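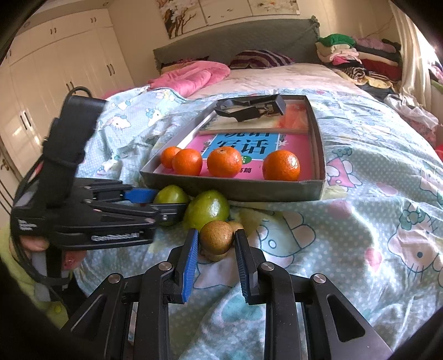

Clomero drops constituents from the district mailing list after the Plireck import

8 shares
12 comments

Status: reopened
Opened: August 2023
Product: Clomero casework and mail, hosted
Site: state legislative district office, Ivano
Priority: vendor says low, office says high

Problem as reported

We load the updated voter file into Clomero through Plireck. The import finishes with a green bar and the words "complete, no errors." The mailing list for the town hall notice then comes out 331 names shorter than the voter file for the same precincts. These are people with valid addresses. Some of them have open cases with us, so they were in the system before the import and I can pull up their casework by hand. They just don't show up on any list.

I have been told a green bar means the import worked. I would like to know what a red one looks like, given what this one let through.

Vendor reply 1

Please clear your browser cache and run the list again. Confirm that the filter "active voters only" is off.

Office

Cache cleared. Filter was already off, and I said so on the phone before I opened the ticket. Same list, same shortfall. I also tried it on the other office computer, which had never had Clomero open on it, so I don't think we can blame the cache.

Vendor reply 2

A gap like this is usually caused by people who have moved out of the district. The system removes them as designed. We will mark this as resolved.

Office

Reopening. I checked 30 of the missing names against the county clerk's lookup page. All 30 are registered at the address in our file, inside our lines. One of them came to office hours last week to complain about a culvert. If the system thinks she has moved, I'd like to see where it got that idea.

Please don't close this again until somebody has looked at the data. "As designed" is not an answer when the member's notice about a public meeting doesn't reach the public.

Steps tried so far

1. Ran the import again from a fresh download of the file. No change.
2. Split the file by precinct and ran the pieces one at a time. The shortfall was in every piece, in small amounts, so one bad precinct isn't the cause.
3. Turned off household matching and ran one precinct. All names present. First useful result.
4. Turned household matching back on for the same precinct. Names gone again.
5. Looked for a log of what the matcher did. There is an "activity" tab. It says "matching done."

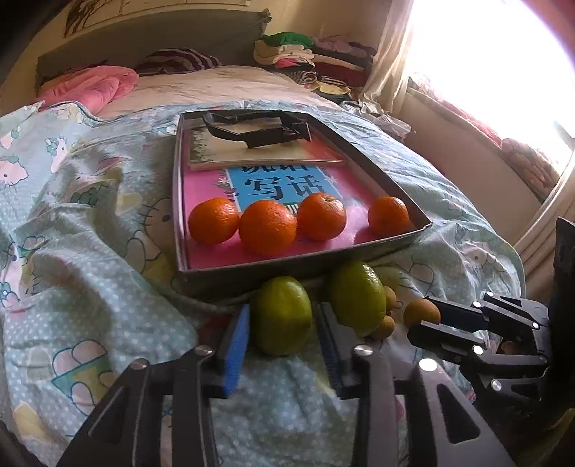

Household matching is supposed to send one letter to one household and keep every voter's record. What I see is that it groups people by street number and last name, keeps one record as the head, and hides the others, including people who don't belong in the group at all. Two of the missing are from a family named Agarwal, at number 8 and at 8 Rear on the same street. Separate buildings, separate mailboxes, not one household by any rule I know of. A matcher ought to be able to tell a cluster from a stray. Take the four oranges on the pink book: I can see how someone might lump the left three together, but the last one is off by the right front corner with a wide gap before it, and this tool would still count all four as one and mail to the biggest. I have attached the two records and a third case where "Apt" was typed in the wrong column.

Vendor reply 3

Thank you for the examples. We can see that "Rear" is not being read as a unit. Engineering suggests setting match strictness to High.

Office

Set to High. The precinct I tested is better but still not right. It now keeps "Rear" apart and still merges apartments when the unit is in the second address line. That covers most of the building across from the library. I'm also not convinced the hidden records come back when the setting changes – I had to delete the test list and build a new one before anything showed up.

Vendor reply 4

A fix for second-line units is planned for the November release. In the meantime you can turn off household matching.

Office

I know, see step 3. With matching off we mail a separate letter to every adult in the house, and the postage comes out of the same allowance as everything else. For the town hall notice we'll do it and eat the cost. For the fall newsletter we can't.

Still needed from the vendor:

- a list of every record the matcher has hidden in our account, with the reason
- a warning on the import screen when the list count is lower than the file count
- a written answer on whether past mailings were short too

That last one was asked on the phone and I was told it was "unlikely." Leaving this open.

12 comments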